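August – countertop sealer trial, notebook 2

Marble offcuts from Cekthorpe. Sealer A is Devura, sealer B is Farina, third slab left bare. All three weighed before coating; bare slab 1841 g. 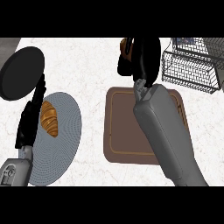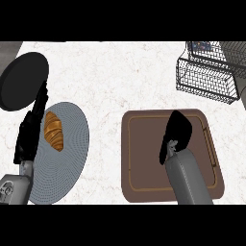
White marble with faint veining.

Lemon juice and red wine spotted on each slab at 9:40, wiped at 10:55. Bare slab etched under the juice, dull ring visible in raking light. A and B both etched as well – neither stops acid, as Ngozi expected. Wine left no mark on B, faint pink on A.

Gloss readings to be repeated; meter drifted after reading 74. Ebuka to recalibrate. Second coat of A goes on at 4:00, cure overnight, then oil test. Ask Rhun for more pads.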